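Leave the stalks on the cherries

Apr 15, 2019 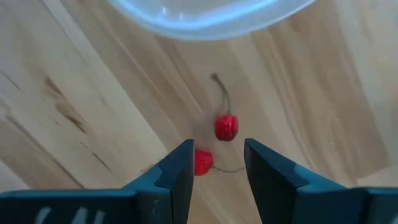 Fruit is sold these days as though the only question is how little work it will be for the person eating it. Grapes have no pips, oranges peel in one go, and cherries are turning up in tubs with the stalks already pulled off. I think the last of these is a mistake, and I would like the shops to stop doing it before we all forget what a cherry is meant to be like.

My own complaint began in Drorncombe, where the greengrocer's closed and we were left with the supermarket on the Clindley road. It stocks a brand called Flustent, which sells its cherries ready to eat. Ready to eat means washed and without stalks. They cost more than the ordinary ones and they do not keep. I put a tub in the fridge one evening and by the following night several had gone soft at the top, where the stalk had been. Juice had run into the bottom of the tub and the rest were sitting in it.

There is no mystery in this. Pull the stalk off a ripe cherry and you will often leave a small hole, and sometimes a tear. The juice gets out and mould gets in. Anyone who has picked cherries for keeping knows to hold the stalk and leave the fruit alone. If you are picking for jam the same night it hardly matters.

The stalk also tells you something in the shop. A green, springy one usually means the fruit was picked recently. A brown and brittle one means you should look harder at the rest of the box. Take it away and the buyer has only the shine to go on, and plenty of dull-tasting cherries are shiny.

Then there is the matter of handling them. A cherry with its stalk can be lifted out of a bowl without touching the others. A child can hold one and bite round the stone. Put a couple down on a bare table and the stalk gives you something to pick them up by. I do not claim this is a great saving of labour, but the tub was sold to me as the convenient choice and I found it the less convenient of the two.

I have heard the case for the other side. Stalks are litter. They get into the sink, they are left on the arms of chairs, and people with stiff fingers may find them a nuisance. The last point is a fair one, and I would not object to a shelf of prepared fruit for anyone who wants it. My objection is to finding nothing else there, as happened to me twice this April.

The Pillai stall at Clindley market still sells them loose from the crate, stalks and leaves included, when they are in season. You take a paper bag and fill it yourself. Some come in pairs, and a few have been pecked and have to be put back. They last four days in my kitchen if I leave them unwashed, and I wash what I want just before eating.

I would ask the supermarket to do the same with one crate in the summer and see which sells. In the meantime I shall be going to the market, and the stalks can go on the compost with the stones.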